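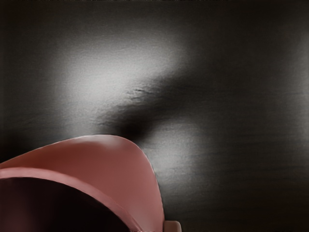 Friday, late. The tea has gone cold beside me and I ought to be in bed, but if I don't write this down tonight I'll have it all muddled by morning, and Lucie Robichaud will ask me which gripper I want and I'll have nothing sensible to tell her.

So, the cups. I've spent the whole day in the simulator with the two-finger gripper, the one we call Esitz, after having lived with the Nakwood for most of December. I was fond of the Nakwood. It has big soft pads and a forgiving sort of hold, and it will pick up nearly anything you point it at, but those pads are wide, and when you ask it to take a cup by the rim and set it down over another cup it blocks its own way. Esitz has skinny fingers with a great many little joints in them, and I had my doubts, I'll admit. They looked fussy to me. I wrote something rude about them in this very notebook back in the fall (I went and looked it up, and I was ruder than I remembered).

Tyson McKinnon set the batch going before lunch, 2,000 tries at putting the pink cup into the green one, and I pulled up a chair and watched far more of them than I needed to. There's something restful in it! The arm comes over, the wrist turns down, and you find yourself leaning in your seat as if that would help. 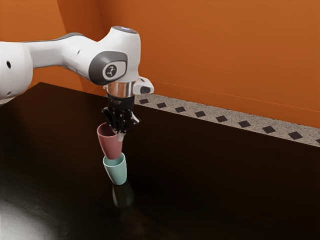 Notebook 7

I've started keeping the good views in with my notes, which I should have done from the first notebook. What I like in that one is the way the fingers have the pink cup by the rim, with the base right down at the mouth of the green one. The cup is tilted a little and I don't mind a bit. With the Nakwood I used to fret over every degree.

The final count was 1,830 out of the 2,000, and I wrote it on the whiteboard in large figures, and then Tyson came by and wrote the Nakwood's number underneath in small ones, to be kind.

After that we had a long talk about cameras, which began as a short talk about cameras. He wants to keep the close one looking steeply down at the table, and I have always wanted the side view, where I can see the whole wrist and know what I'm looking at. But I have to give him this much — from the side you'd never know what was inside a cup, and from his view you can see it plainly.

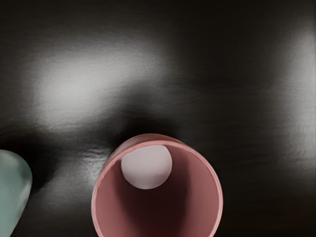

The ball in the pink cup, from Tyson's view.

What worries me is the shine on that table. It's so dark and glossy that the big pale patches of light are brighter than half the things we care about, and I asked whether the controller might someday mistake one for something solid. He thought not. I'd like to try it with a dull tabletop all the same, and I said so twice, and he wrote it down the second time.

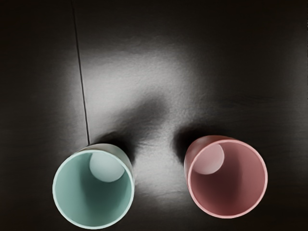 For Monday's call with Lucie

Ask whether Poirier can lend us the slower controller again, as I never gave it a fair trial. Tell her I was wrong about the skinny fingers. Run the same batch with the dull table, and keep both cameras this time, his and mine. And find out who named the new test Skullholm, and whether it's too late to call it something more cheerful.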